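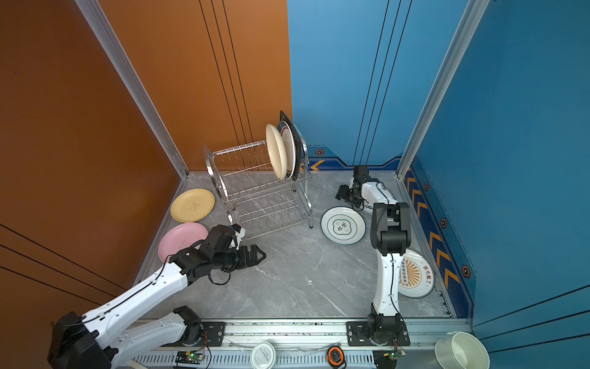
Figure 1. Plates and two-tier rack. Three plates stand in the upper tier and the lower tier is empty.

3.2 Loading order and mixed plates

The second part of our study looks at the dish rack. In the first part (Section 3.1) all plates came from one set, so the order in which they were put in the rack was almost free. In a real kitchen this is seldom the case. People keep plates from old sets, from gifts, and from canteens that have closed, and they put them all in the same rack. For this reason we asked the households in Plarkumbridge to lend us plates which they use every day, and we made mixed groups out of them.

The group in Figure 1 is one of these. It has plastic plates, one yellow and one pink, together with a white ceramic plate which has green rings and Chinese characters in the center. Another white plate has a blue rim and an orange sunburst pattern. The plates already in the rack also differ from each other: the one at the front is cream-colored, and the next one is white with a dark rim. We did not remove any plate because of its decoration, as the participants told us that they recognize their plates mainly by the pattern.

The rack is of the common chrome wire kind. Its lower tier has wavy wire dividers. In the interviews many participants said that they fill the upper tier first, because it is nearer to the hand, and only then begin with the lower one. Réka Kelemen and Norbert Veres, who carried out the interviews, noted that this habit was stronger in homes where the rack stands beside the sink than in homes where it stands on a shelf.

We collected 147 loading orders in total. For each of them we wrote down the tier and the slot of every plate, and whether an earlier plate had to be moved to make place for a later one. We call this last event a correction. Two coders, Ákos Balogh and Ye-ji Kwon, marked the corrections separately and then discussed the cases where they did not agree. Almost 20 of the orders needed such a discussion, mostly when a plate was only turned a little inside its slot and it was not clear if this should be counted.

Corrections were more frequent in the mixed groups than in the groups from one set. The most usual case was a light plastic plate which was placed early and later leaned against a heavier ceramic one. Some participants avoided this by keeping the plastic plates for the end. When we asked them about it, they did not describe it as a rule. One participant from Bavcombe said only that "the light ones can go anywhere, so they can wait."

The size of the plates is a weak point of our data. We measured the diameter but not the height of the rim, and a deep rim may take the space of the neighboring slot. We return to this question in Section 5.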